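Jul 21, 2025

The leaflet came through the door folded inside the free paper, which is how most promises reach me these days. It has a green leaf on the front and a smiling bin on the back. Prevberg is going to have compostable everything, it says. Cups, lids, salad boxes, the little bags that go in the kitchen caddy, all made by a firm called Kestel and all of it "returning to the earth".

I'd like to know which bit of earth.

I should say I'm not against any of this on principle. I've had a compost heap for most of my adult life and I'll bore anyone on the subject of grass clippings. I grew up near a stream that ran a different colour depending on what the dye works was doing, and I remember what it looked like when it stopped. So I don't need persuading that rubbish matters. What I need is for someone to tell me where a salad box goes after I put it in the bin with the smiling face.

## What compostable means on a cup

There are two sorts of compostable and the leaflet doesn't mention that there are two. One sort will rot down in a heap at the bottom of the garden if you're patient. The other needs an industrial plant that keeps the stuff hot for weeks, turns it and keeps it damp. Most of the clear cups and shiny boxes are the second sort. Put one on an ordinary heap and you can come back the following spring and more or less drink out of it.

I know because I tried it. Last April I put a Kestel cup from Barajas, the café by the station, into the middle of my heap, along with one of their lids and a caddy bag I'd filled with peelings. The bag did go, I'll give them that. It was stringy for a good while and then I couldn't find it. The lid I found when I forked the heap over, brown with muck, and it rinsed clean under the outside tap. The cup had a dent in it. I still have it on the windowsill in the shed with some plant labels standing in it.

One cup in one heap proves very little, and I'm aware that a cold heap in a shady corner isn't what the makers had in mind. But the word on the side of the cup is "compostable" in big letters. The words "in industrial facilities" go round the base in letters I needed my other glasses for.

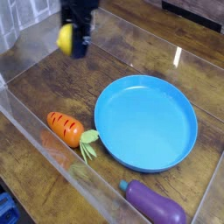
*Yellow over brown wood.*

So the next question is the obvious one. Is there an industrial facility?

## The Saddale plant

There is a plant at Saddale. The leaflet has a drawing of it with trees round it. It takes the food waste from Prevberg and from the villages along the valley, and the council says it handled 486 tonnes from us in the last year it has figures for. I have no reason to doubt that. I do wonder how much of it was food.

I wrote to the council and asked three things. Does Saddale accept compostable cups and boxes? If they arrive there, are they composted, or picked out at the start with the carrier bags and the forks? And what happens to whatever is picked out?

The reply was polite. It thanked me for my interest in a greener Prevberg and told me that all material is "treated in line with the hierarchy". I wrote again and asked whether that was a yes. The second reply had the same first paragraph as the first one.

Abundio Palacios, who used to drive one of the lorries and now has the allotment across the path from mine, laughed when I read it out to him. His view is that anything that looks like plastic gets treated like plastic, and that no one standing at a moving belt in ear defenders is going to turn a cup over to read the small print on its bottom. He hasn't been inside the place for a while and he's careful to say so. Things may have changed. I'd love to be told that they have, in a sentence with a verb in it.

Part of the trouble may be the kind of plant it is. A good many food waste sites don't make compost in the way you and I would picture it. They put the slops in a sealed tank, let them bubble, collect the gas and spread what's left on fields. That's a perfectly decent thing to do with potato peelings. A stiff cup in a tank like that has no great reason to fall apart, and in a lot of places the bags and packaging get stripped off at the front and burned. If that's what Saddale does, then "returning to the earth" means going up a chimney at the far end of the valley. The leaflet's drawing doesn't have a chimney in it. I've seen the real one from the bus.

## About that survey

The back page says people overwhelmingly support the change. There was a survey and 3,006 people filled it in. That's a respectable number and I was ready to be impressed, until I found the questions on the Kestel website. The first is "Would you like less plastic in our rivers and parks?"

Well, yes. I'd also like it to rain only at night.

There's no question asking whether people know the difference between the two kinds of compostable. There's none asking whether they'd rather be lent a proper mug. Nor does it ask whether anyone would pay extra, though Barajas has put its takeaway prices up and has a little card by the till explaining that this is for the planet. I asked the young man serving whether the used cups went off separately. He pointed at the bin. It had two holes in the top, one green and one grey, and I'm afraid I'm the sort of person who bends down and looks. I could see a single black sack under both holes.

To be fair to him, he was embarrassed, and he said the other sack had probably been taken out and not replaced yet. It's possible. I went back on another day and it was the same, which is still only two visits. 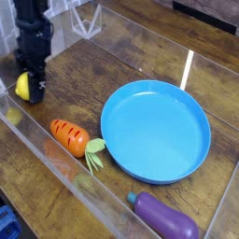
What bothers me most is the effect this has on everybody's habits. For years we've been nagged, quite rightly, into using less. Bring your own bag, bring your own cup, drink it sitting down. It was dull advice and it worked a bit. Then along comes a cup that's supposed to vanish by itself and the nagging stops. My sister, who carried a battered flask about with her for years, now buys her tea in town because "they're the compostable ones". She isn't daft. She read what was written on the cup and believed it, as you'd hope a person could.

And the stuff has to be made in the first place. It comes from maize or sugar cane that was grown in a field, with fertiliser and tractors and a ship at some point. If it's then burned, or sits in a landfill doing nothing in particular, I can't see what we've gained over the old cup, apart from a nicer feeling while holding it. There may be a gain. There are studies that say so and studies that say the reverse, and I've noticed that you can often guess the result from who paid for the work. I've read enough of them now to know that I'm not qualified to settle it. I don't believe the person who wrote the leaflet is either.

Litter is the other thing. A cup that needs weeks of steady heat won't get it in a hedge. I picked one out of the brook behind the playing field this month, with the green leaf still perfectly bright on the side, and it had clearly been there long enough for something to start living in it. (I put the something back.)

## Where I'd spend it

The council is giving Kestel's scheme 200 free starter boxes to hand out to shops and cafés, paid for out of the clean streets budget. I'd have spent the same money on a dishwasher for the community hall and a few crates of thick white mugs. There's nothing clever about a mug. You can drop a thick one on lino and it usually survives.

The caddy bags I've made a sort of peace with. If a bag means that people who can't stand the smell will put their food scraps out separately, then it's doing something useful even if somebody rips it off at the other end. Mine is lined with newspaper, as it always has been. It leaks a bit.

I've written to the council a third time. I've asked whether an ordinary resident can visit Saddale and have a look, and I've offered to bring my own cup, the one from the shed, and put it on the belt myself and see where it ends up. If they say yes I'll report back, and if the cup goes through and comes out as soil I will say so here in large letters and buy my sister a tea at Barajas.

In the meantime, if anyone reading has worked there recently, or knows what "in line with the hierarchy" means when it's at home, the comments are open. Please don't send me the leaflet. I've got two.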